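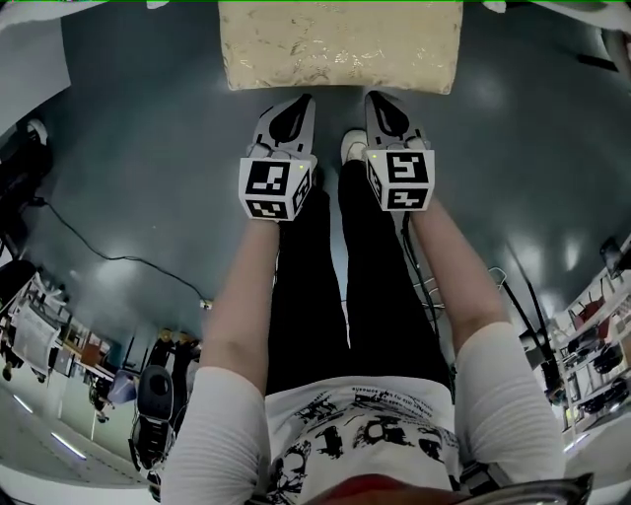 I've been trying out hand-held grippers on and off since June, and I get asked the same handful of things often enough that I finally sat down and wrote the answers out. Most of it is about the Jellum pair against the Fandthorpe pair, with a bit on headsets and cables at the end. Whichever pair you pick up, you'll spend a lot of time looking down past your own shirt at two marker cubes, with the jaws poking out ahead of them, one for each hand. A box on the floor is still my favourite first target, by the way. If you've got a question that isn't covered, send it through and I'll add it when I get a minute.

Why two grippers and not one?

Boxes, mostly! I started with one and got very good at picking up small things, and then I tried to lift a gift box by its lid and looked like a complete goose. Two hands let you square up to something wide. It's more work to calibrate and your forearms will have opinions by lunchtime, but I wouldn't go back.

Which pair do you like better?

Depends on the day (sorry). The Jellums feel lighter at the wrist and I can close them slowly without the jaws jumping the last little bit. The Fandthorpes have a firmer squeeze and a nicer trigger, and I reckon they're the better buy if you're mostly handling heavy stuff. For cardboard and anything with a shiny finish I reach for the Jellums every time.

What are the cubes with the black-and-white squares for?

Tracking. The camera on your head finds the squares and works out where each hand is and which way it's pointing. A cube gives you markers on several faces, so you can roll your wrist and there's usually still one facing the camera. I did try a single flat marker early on, and it dropped out the moment I turned my palm up.

Can I print my own markers?

Yep, go for it. Use matte paper, keep the white border around each square, and measure the printed size with a ruler instead of trusting the printer. Mine came out small the first time and every position was off by the same annoying amount. Don't laminate them either, I lost an afternoon to glare.

Does a shiny floor cause trouble?

A little. Overhead lights bounce off a glossy floor and you get bright patches, and if one sits right behind a cube the exposure can wander. I lock the exposure before I start and shuffle sideways if a patch is in the way. Abelardo Villca wrote in to say he throws down a grey moving blanket, and that sounds perfectly sensible to me.

How long should the jaw pads last?

I got 1,219 grasps out of my first set before the grip started to go, and I only know the number because the logger keeps it. The second set was swapped at 2,000 and could have gone further. Wipe them with a damp cloth. Metho made mine go a funny texture, so I'd skip it.

How do you compare two grippers fairly?

Same object, same start position, same person, and swap the order each time so you're not always tired for the second one. I do 7 tries per gripper per object, then a cuppa, then go again the other way round. It won't get you into a journal but it'll stop you from kidding yourself.

What about the controller?

I've run both pairs through the Kotex box and the Jiang one. The Kotex is easier to set up and has proper labels on the ports. The Jiang recovers faster if a cable gets bumped, and with me a cable always gets bumped. Timing felt the same on both. I haven't measured it carefully, so don't quote me.

Any tips for the cables?

Run them along your forearm and leave slack at the elbow. Too tight and the plug works loose when you reach, too baggy and you'll hook it on your knee. Velcro ties beat tape, and have a look where the rest of it is lying before you step back.

How long can you keep going in one sitting?

About 3 quarters of an hour for me, then my neck's had enough of looking at the floor. Putting the target up on a low table helps heaps.

Related
Jellum jaw pads: soft or firm?
Setting up the Kotex controller from scratch
Locking exposure on a head camera
My marker printing checklist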